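Recording two-arm clothing pickup by remote control

Part 3 of the Clunum operator guide. Parts 1 and 2 cover leader arm calibration and network setup. Last revised 6 December 2022 by Bhupendra Bhatia.

The task: the robot collects clothes from the bed and the floor, one item per gripper, carries them to the nightstand and drops them in the basket. One recording covers one pass, from the start pose to both grippers open above the basket.

Before you start

Set the joint speed limit to 2 on the Weltlow console. Higher settings make the wrists overshoot when a sleeve catches.

Check that head and wrist video share a clock. If the offset shown in the status bar is over 41 ms, restart the wrist streams and check again.

Load the task file and confirm that the language label matches the task. Labels are written in the imperative: "put the clothes in the basket".

Steps

1. Move both leader arms to the rest position and hold them there until the follower arms report a match. Engaging with a mismatch causes a jump at the shoulder.

2. Press the left pedal to start recording. Wait one second before moving. The training script trims still time at the start, but it needs a short stretch to find the edge.

3. Pick up the first item. Come in from above with the gripper open, press lightly into the fabric and close. Grip a thick fold – a single layer slips out during the turn.

4. Pick up the second item with the other arm. Keep the first arm still while you do this. Lift both items until the loose ends hang free of the wheels and any cable on the floor.

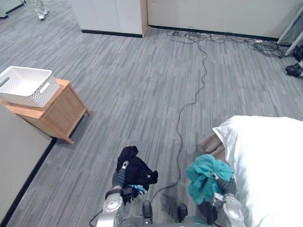
5. Back the base away from the bed before turning. Turn toward the nightstand at a steady rate and avoid correcting with the arms while the base is moving.

6. Stop with the basket between the two arms. Lower the left item first, open the gripper, and raise the arm straight up. Repeat on the right. If fabric hangs over the rim, push it in with closed fingers and keep recording.

7. Press the right pedal to stop. Mark the pass as good, recovered or failed. A dropped item that you picked up again counts as recovered.

How many passes

Our first usable policy was trained on 300 good passes. Recovered passes went in later and helped with missed grasps. Vinh Cù's July set holds up to 4,000 passes across all household tasks, and only the clothing subset should be mixed with yours.

Change the starting position of the clothes after every pass. Change the basket position once per session.

Common faults

Gripper closes but the item stays put: the fingertips are too high. Lower the wrist until the fabric dents, then close.

Arms lag behind the leaders: check the Shakya bridge for dropped packets before you touch the gains.

Export fails on long passes: split the file with the Ristar tool and keep the original.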